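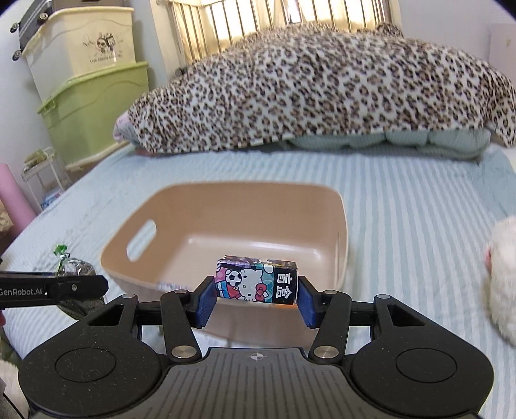

Basket and one of the boxes, spare bed

Storing blind boxes: keep the packaging or not?
Forum: Collecting and Display > Storage

troddale_tess
Posted 30 December 2024
I've been sorting the small collectables on the spare bed and could do with some opinions. The one in the photo is the Hello Kitty football one. I've got 128 blind boxes of different makes and they've outgrown the shelf. My plan was to put them in plastic baskets like the peach one and slide those under the bed. Figures would go in the cabinet, boxes in the baskets.
Two questions. Is an open basket all right for card boxes, or do I need lids? And does anyone flatten theirs?

mugshelf
Flatten them. I did all mine in April and they went from two cupboards to one shoebox. Slit the glue on the bottom flap with a butter knife, fold along the existing creases, stand them up like index cards. Small boxes are fine to do.

Paperweight15
I wouldn't flatten anything you might sell. Buyers want the box square, and a crease across the artwork shows up badly on the dark parts. That one has a dark patterned top edge and a black end with the characters on, so any white cracking would be obvious.

mugshelf
She didn't say she was selling.

Paperweight15
She didn't say she wasn't. You can't unflatten them.

mugshelf
You can, I've done it. They go back up with a dab of glue.

Paperweight15
And look like they've been glued.

oddsocks_and_ends
Leaving that to one side. The trouble with that shape of basket is the flared sides. You lose a lot of room at the bottom and the boxes lean outwards once you get to the second layer. I had the same problem with tea tins. Straight-sided crates hold more for the same floor space. Trerna do a plain one, 15 litres, which goes under my bed with a bit to spare. Measure your gap first, mine is a divan on legs.
Also the handle holes let dust in. For under a bed I'd want a lid.

troddale_tess
I'm not planning to sell, but I'd like to keep the option. Hadn't thought about the sides. I've already got the baskets though, so I'd rather use them for something.

oddsocks_and_ends
Use them for sorting. One for keep, one for swap. They're good on a bed because they don't tip over.

Lanternjaw
Watch the window as well. It looks very bright in there and printed card fades, pinks and reds first in my experience. I lost the colour on one side of a whole row by leaving them on a sill over a summer. Under the bed is fine for light, but check for damp if it's an outside wall. I put a sheet of acid-free tissue between layers, and a sachet of silica gel in each crate.

mugshelf
Tissue between layers for 128 cardboard boxes seems a lot of work.

Lanternjaw
Took me one evening. I have around 556.

mugshelf
Fair enough.

Paperweight15
Whatever you choose, make a list as you go. Name, series, opened or sealed, which crate. I used a notebook and regret it, a spreadsheet is easier to search.

troddale_tess
Thanks all. I'll measure under the bed tonight and get two of the straight crates with lids to start with. Doubles I might flatten, the rest stay as they are. Does anyone know if the Trerna lids are sold separately?

oddsocks_and_ends
Separately, yes. Check the size printed on the base before you order, the lids for the older crates are slightly narrower.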